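Category: Student projects / Robot cell / Safety checks

Two-arm table, check before the June demonstration
Filled in by: Drahomíra Mikuš
Second check: Themis Drakos
Date: 2018-04-08
Task on the table: sweeping set (hand brush, dustpan, bin)

1. Emergency stop reached from both chairs: YES
Pongsak pressed it while the arms were moving slowly. Both arms stopped. Please do not hang jackets on this side of the table.

2. Base bolts tight, left and right: YES
Checked with the key from the Toledo box. Put the key back after use, last time it was found on the floor.

3. Cables free through the full movement: YES, with comment
The cable of the right arm makes a loop near the shoulder. It did not catch on anything in 3 slow runs, but I would like it shorter. Patricio will decide if one more tie is enough.

4. Speed limit in Praltero set to student level: NO, corrected
The value was 2000 when we arrived. It must be 1000 for any group with new members. I changed it and saved the file under the name Putolness_861. Who changes the value again must write it in the logbook.

5. Grip on the tools: YES, with comment
The left gripper takes the dustpan and the right one takes the brush.

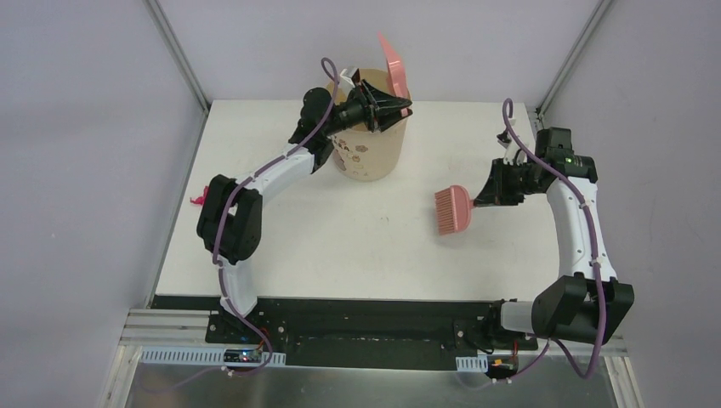 The brush should be held upright before the sweeping program starts. If it leans, stop the program and place it again by hand, with the arms on hold. Do not correct it while the motors are working, also not "only a little."

6. Bin in its place and stable: YES
It is light, so the gripper can push it when the dustpan is lowered too far. Noelia asked if we can fix it with tape. I agree for the practice, but for the demonstration we need to ask the teacher.

7. Table surface clean: PARTLY
Some small marks in the middle. Not dangerous. Wipe before the next session.

8. Hair tied, no loose sleeves: YES
Two students were reminded.

Open points: item 3 (Patricio), item 6 (Noelia). Next check is by the Kornum group, same form.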